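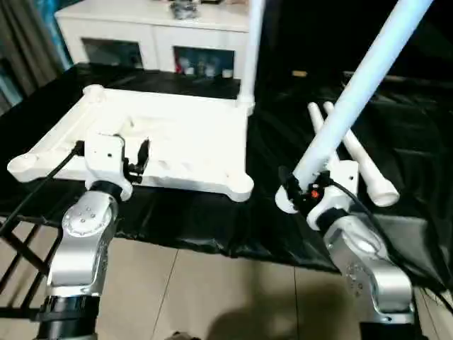

Samina Usmani wanted two arms from the start. One would have been cheaper, quicker to wire and a good deal easier to explain to her sister, but she had watched enough single arms chase a part across a table to know where that ended. "You'd never build a shelf with one hand," she says. "You'd swear at it and go and get the other one." So there are two, silver with white grippers, and the job she talks about most is the one where the left takes hold of the near edge of a wide white moulded frame while the right closes on the end of a long white tube. She calls the whole set-up Nilen, after a boat she has never owned, and she can talk about it for an entire afternoon without sitting down.

She shares the workshop in Malldale with Amna Warraich, who does most of the programming and was, by her own account, only meant to be helping for a fortnight in October. The building went up in 1930 as a bakery, and Amna swears it still smells of toast when the heating comes on.

I asked why flat-pack parts, of all things. "They're horrible!" Samina says, delighted. "They're long, they're shiny, they're nearly the same as each other. A tube like that weighs nothing, but hold it at one end and the far end wanders all over the place. Your hand sorts that out without asking you. The arm has to be told."

Telling it is Amna's department. She moves the arms through a job by hand, saves the run, then does it again with the parts shifted a little. Their target is 1000 saved runs of the same short job, and they do them in batches of 10, with tea in between (I was there for two batches and drank a lot of tea). "By the ninth you've stopped thinking, and those are often the nicest ones," she says. "The first is always terrible. You're being careful and it shows."

The black cloth over the table was her idea too. White parts stand out well against it, though she grumbles about the creases, and about the shine, and has a plan for a duller one that Samina says she has been hearing about for months.
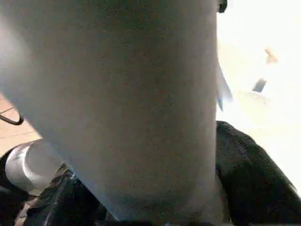

What surprised them both was how much of the work is cable. Every joint that turns wants to take a wire with it, and the early versions of Nilen spent most of their time tugging at themselves. "I rerouted the left side four times," Samina says. "Four! And then Amna moved the stand." Amna, from the other side of the room, says the stand needed moving.

Their software is called Mabula, and it lives on an old desktop they refuse to replace. Next comes a softer pad for the jaws, and after that a trip to Zurkby, where a makers' group has asked to see a tube go into a socket in front of people. Samina is already worrying about the van. Amna is worrying about the socket -- "it's a tight fit even with fingers" -- and had gone back to start another batch before I'd found my coat.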